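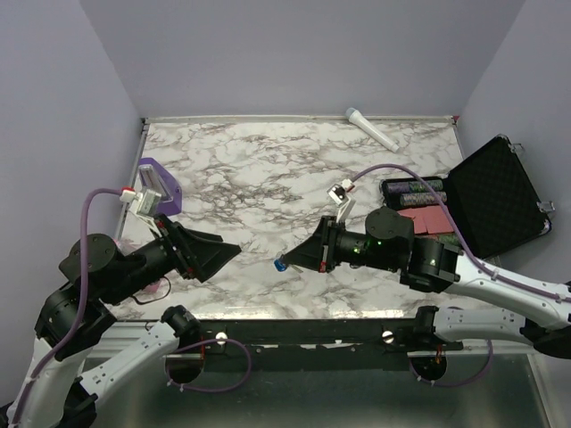
Figure 6.1 Two robot arms reaching over a marble-patterned tabletop.

Chapter 6
Receptor Reserve and Partial Agonism

Coralie Brunton and Warrick Merrick

6.1 Scope of the chapter

Chapter 5 treated the binding of a drug to its receptor as a reversible reaction at equilibrium and derived the occupancy equation from the law of mass action. Occupancy alone does not fix the size of the response. Two drugs may occupy the same fraction of receptors in the same tissue and produce very different effects, and one drug may give a full response in one tissue and a weak response in another. The present chapter deals with the steps between occupancy and effect. Readers who are unsure of the difference between the dissociation constant, KA, and the half-maximal effective concentration, EC50, should return to Section 5.4 before going on.

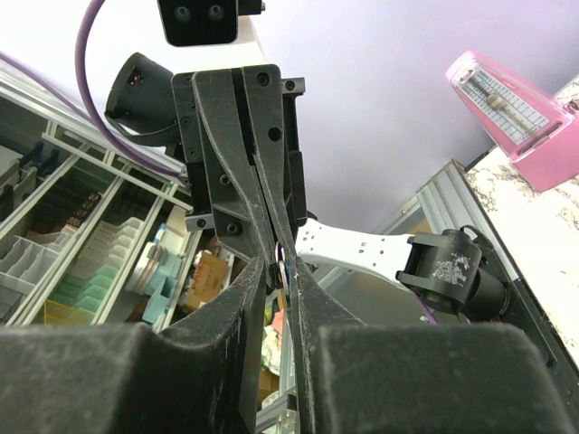

The early assumption was that response is directly proportional to occupancy, so that KA and EC50 would be equal. For many full agonists this fails. Consider the teaching compound Prevovell, which is used in the worked problems throughout Part II. In the first of its two test tissues KA is 400 nM, while the EC50 for contraction is 30 nM. Substituting the EC50 into the occupancy equation gives a fractional occupancy of 30/(30 + 400), or 0.07. Half of the maximal response is therefore obtained with 7 per cent of the receptors occupied. The remaining receptors are identical to those in use – the term 'spare' refers to the capacity of the system and does not describe a separate population.

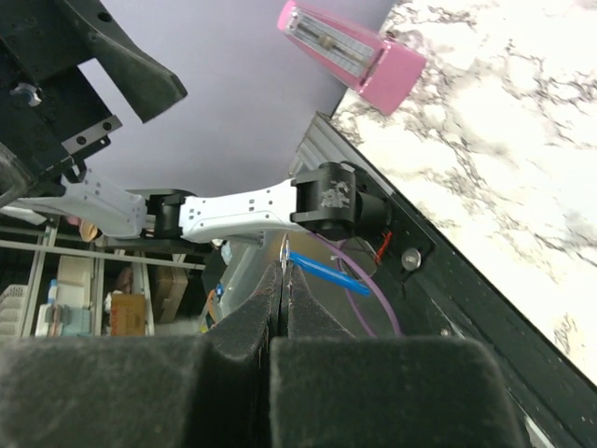 Figure 6.2 Thin metal ring between padded gripper fingers, with a bright blue tube beside it.

6.2 Terms used

Affinity is the tendency of a drug to bind, expressed here as KA. Efficacy is the tendency of the drug–receptor complex, once formed, to produce a stimulus. Intrinsic activity is the maximal response to a drug divided by the maximal response to a full agonist in the same tissue. It is a property of the drug and the tissue together, and should not be quoted without naming the tissue.

In the second tissue receptor density is lower. The EC50 of Prevovell rises to 325 nM and its maximal response falls to 82 per cent of that of the reference agonist. It now behaves as a partial agonist, although its affinity is unchanged.
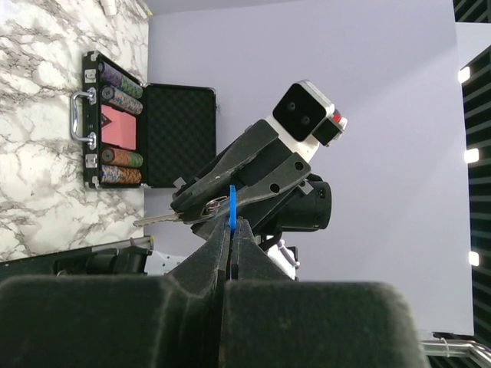
Figure 6.3 Metal key on its ring, with the blue plastic tag held in the gripper.

6.3 Reducing the reserve

An irreversible antagonist may be used to remove a known fraction of receptors. As the fraction removed is increased, the curve for a full agonist first moves to the right with no loss of maximum. Once the reserve is used up, the maximum falls. Section 6.4 sets out the method of Lowther and Baxter for estimating KA from paired curves obtained before and after such treatment.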